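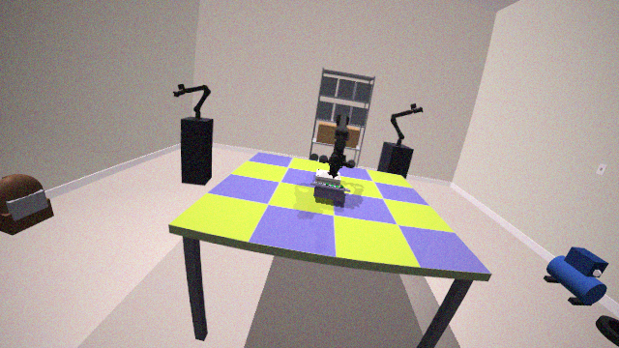
How much extra fabric should I buy for a checkerboard quilt?

Plan on a quarter yard more of each color than the math gives you, and half a yard more if you have never pieced squares before. Cotton shrinks a little in the wash, the store's cut is not always straight, and at some point you will slice a strip a half inch too narrow while thinking about supper. I still do it, and I have been making these for years.

With that settled, let's make the quilt! A two-color checkerboard is the first pattern I hand to anybody who wants to learn, and it is still the one I go back to when I want something restful. I like two colors with a good strong difference between them. If you squint at the bolts in the store and they melt together, put one back and keep looking.

Wash and press first

Wash both fabrics separately, dry them the way you plan to dry the finished quilt, and press them well. Use a little spray starch if the cotton feels limp. I made my first one out of a red from the Dalel sale table that I didn't bother to wash, and by July the white squares were a very pretty pink.

Cut strips, not squares

You could cut every square one by one, but strips will save you a whole evening. Fold the fabric selvage to selvage, square up one end with your ruler, and cut strips 4 1/2 inches wide across the full width. That gives you finished squares of 4 inches once the seams are taken up. Check the fold every few cuts, since it likes to wander, and a wandering fold gives you a strip with a bend in the middle like a boomerang.

Sew the strip sets

Take two strips of each color and sew them together along the long sides, alternating as you go, with a quarter-inch seam. Start each new seam from the opposite end of the last one so the set doesn't bow. Press all the seams toward the darker color. Trim one end square, then cut across the whole set every 4 1/2 inches. Every piece you cut is now a row of four squares, already sewn. Isn't that nice?

Join the rows

Turn every second row end for end, so the colors switch places and the pressed seams face opposite ways. Push the seams up against each other with your fingertips until you feel them lock, pin on both sides, and sew. Four rows make a block 16 inches across when finished, and 12 blocks, laid three across and four down, make a lap quilt of 48 by 64 inches. Lay them all out on the floor before you join them and walk around them a time or two. A turned block is much easier to spot from across the room.

Batting and binding

I use a thin cotton batting and quilt straight lines from corner to corner through the squares. I mark them with a Hopkin chalk wheel, but a strip of masking tape does fine if you peel it up the same day. Bind with the darker color, and sew the label on before you give the quilt away, or you never will.

Related pages
Choosing a First Rotary Cutter
Belero Star Block, Step by Step
How to Fix a Wavy Border
Alow Baby Quilt in a Weekend
Washing and Storing Old Quilts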